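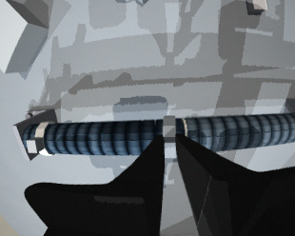
Minutes of the Working Group on Good Practice for Robot Handling Cells

Held in the upstairs meeting room at Neltier, in March, starting at 9:30 a.m.

Present: Bence Gál (chair), two members from Neltier, two from Takács, one from Rovia, and the minute taker. Drurel joined by phone for items 3 to 5.

Apologies: the second Rovia member, who is at a customer site and sent written comments, which were read out where they belonged.

1. Welcome and last minutes

Bence opened the meeting and thanked everybody for coming in through the rain, and thanked Neltier for the coffee and the very generous plate of pastries, which did a good deal for the mood of the morning. The minutes of the last meeting were gone through page by page. Takács asked for one correction under the old item 4, where "shall" had been written and the group had agreed on "should". With that change the minutes were accepted.

There was a short and friendly side discussion about whether we ought to stop using "should" altogether, as people on the shop floor tend to read it as "if you feel like it". Bence promised to give this proper time under item 5, and he kept his promise.

2. Actions from last time

The list of words and meanings has been tidied up by Rovia and is now in the shared folder. Members are asked to read it before they write anything new, so that we don't end up with "hand," "gripper" and "tool" all meaning the same thing in one chapter and three different things in the next.

Takács had offered to collect examples of existing shop rules for robot cells. They brought a thick folder of them, and we spent longer than planned passing it around. Some of the rules are very good. Others have clearly been copied from one cell to the next for years, and one still refers to a pedal that was taken out long ago. The folder will stay with Bence for now. Closed.

The Drurel action on stop button labels is still open. They are waiting for comments from their own night shift and would like to hear from them before sending anything around. The group was happy to wait.

3. Chapter on gripping and handing over parts

This was the main business of the morning and took up most of it.

Neltier presented the new draft. The chapter is meant for anyone setting up a robot to pick up, hold, turn or pass on a part, and it tries to say in everyday words what a careful person would want checked before the cell is let loose. The group agreed that the draft is a great improvement on the last one and reads as though a person wrote it for another person, and our thanks go to the Neltier writers, who we know did much of this in the evenings.

The following points were talked through.

3.1 Simulation before the real cell. The draft says that every new grip is to be tried in simulation first. Everyone supported this. The Takács members wanted it made plain that a clean run in simulation is a ticket to the next step and no more than that. A simulated finger can meet a simulated part very nicely, while the real part may have a burr on it, or a smear of oil, or come from a different supplier altogether. Agreed to add a sentence saying that a grip passed in simulation must be tried again on the real cell at reduced speed, with a person watching and within reach of the stop.

3.2 How many trial runs. The draft had 500 simulated runs for each new grip. Rovia's written comment was that this is sensible for a part that always arrives in the same place, but tells you little if the starting position never changes from one run to the next. There was warm agreement with this. The figure of 500 stays, and the text will now say that the starting position and angle of the part must be varied across the runs, and that the person doing the work writes down how they were varied.

3.3 Ribbed and uneven parts. A long talk here, and a good one. The draft treated all round parts alike, and several members felt that a ribbed surface needs a paragraph of its own. Fingertips can settle into a groove or sit up on a ridge, and the hold may be different in the two cases. With a long part there is also the matter of how level it hangs and whether one end is heavier. Drurel said over the phone that they ask their own people to mark the intended grip area on the drawing, and to mark any clamps, bands or end fittings as places to keep off unless the maker of the part says otherwise. The group liked this very much and it goes in nearly word for word.

3.4 Grip force. Neltier proposed that the starting force on the real cell be set at 70 percent of the value used in simulation and brought up in steps. Takács was uneasy, feeling that too light a grip may drop a part, and that a dropped part is a hazard too. After some back and forth – all of it good-natured – it was agreed to keep the 70 percent for parts that can safely fall into a tray, and to ask for a written assessment for anything heavy, sharp or fragile. Neltier will redraft.

3.5 Losing power while holding a part. The draft said only that the gripper "must fail safe." Bence asked, very reasonably, what a new technician is supposed to do with that sentence. It will be replaced with a plain requirement that the cell's paperwork states what the fingers do when power or air is lost, whether they stay shut or open, and where the part would go.

3.6 Keeping records. Agreed that simulation settings are kept together with the program they were used for, and for as long as the program is in use. Rovia's comment asked for the software version to be written down as well. Accepted.

4. Training and sign-off

Drurel led this item. Their suggestion is that a new grip be signed off by two people, one of whom did not write the program. Takács pointed out that in a small shop there may only be one person who knows the robot well. It was felt that the second person doesn't need to be a programmer, and that an operator who will be standing next to the cell every day often asks the best questions anyway. The wording will be "a second person who knows the work and did not write the program."

On refresher training, the draft asked for one every 12 months. Nobody objected. Bence would like the refresher to include at least one real stop, with the button pressed by the person being trained, and this was added.

5. "Shall" and "should"

As promised. The group agreed that "shall" will become "must" throughout, in keeping with the everyday wording we are aiming for. "Should" stays for advice, and each chapter will carry a line at the top explaining the difference. Where a "should" is really a "must" in disguise, members are invited to say so in the margin of the draft. Takács has already found several in chapter 2 and will send them to Bence.

6. Any other business

Rovia asked whether the finished guide could be made available as loose sheets for hanging beside a cell. There was much sympathy for this, along with some worry about old sheets staying up after the text has changed, as the pedal story under item 2 shows. To be taken up again when the chapters are further along.

Neltier reminded visitors that the side entrance is closed until the paving is finished, and that anyone who parked there this morning may want to move their car before lunch.

Actions

Neltier – redraft 3.1 to 3.6 and send around within 5 weeks.
Takács – list of doubtful "shoulds" in chapter 2 to Bence.
Drurel – wording on marked grip areas; stop button labels once the night shift has replied.
Rovia – add "grip area" and "starting position" to the list of words.
Bence Gál – change "shall" to "must" in all chapters; draft the explaining line.

Next meeting

Takács has kindly offered to host. The date will be settled by e-mail once the redraft is out. The meeting closed at 12:10 p.m., and those who could stay went down to lunch together.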